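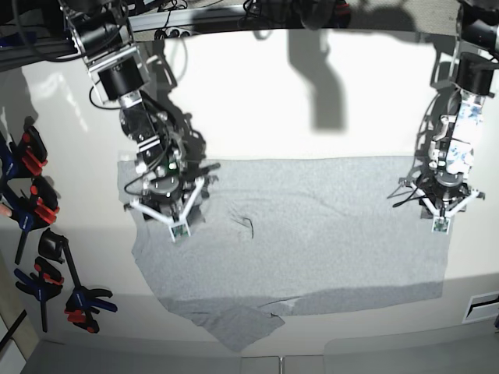
The two arms over a light grey T-shirt on the folding table, Brakcombe workshop.

News from the folding table

Since our last newsletter the Ratico project has changed its main work. In February we were still collecting examples with small towels. Now we are collecting with T-shirts, and we would like to tell our members how this goes.

For readers who are new: we do not program the folding step by step. A person guides the two arms through the whole task, and the computer saves the camera pictures and the positions of all joints. One such recording we call an episode. When we have enough good episodes, the learning system is trained on them and must then try the same task alone.

Our plan is 4,000 episodes of T-shirts before the summer. On the day of writing, 3/20/24, we have 1,121 which passed the check. A further 339 were recorded but we have put them aside. Most of these have a long pause in the middle, where the person was thinking what to do next. The system learns also the pause, and then it stands still over the cloth for no good reason. We learned this with the towels and do not wish to repeat it.

A T-shirt is much more difficult than a towel. The sleeves go under the body, the hem turns over, and two shirts of the same size never lie the same way. At first we smoothed every shirt carefully by hand before we started. The result was a very nice set of recordings which was of little use, as the system could only fold a shirt that was already smooth. So the rule at present is that the shirt may lie as it falls, and the person must begin from there. A bunched side or a loose hem is welcome.

The finger tips of both grippers carry small square sensor pads. Their signal is saved together with the rest. It should help the system to notice if it holds one layer of cloth or two, but we have not yet compared training with and without it, so please do not quote us on this.

Lighting is still under discussion. With the strong lamps the arms throw dark shadows on the white table and over the cloth. Some of us want softer light. Others say that the shadows should stay in the data, because a real laundry room will have them too. For the moment we record up to 200 episodes with each setting and will compare afterwards.

The recordings go every evening to the storage machine Cocco. The program Presley, with which we mark the good and bad episodes, has received a new version. It now asks for a reason when you reject an episode. Please write a few words there and do not leave only a dot.

We are looking for more people who can guide the arms for two hours in a week. Experience is not necessary, the first session is only for practice and is not saved. We also accept old T-shirts in plain colours, washed, without buttons. They can be left at the Brakcombe front desk.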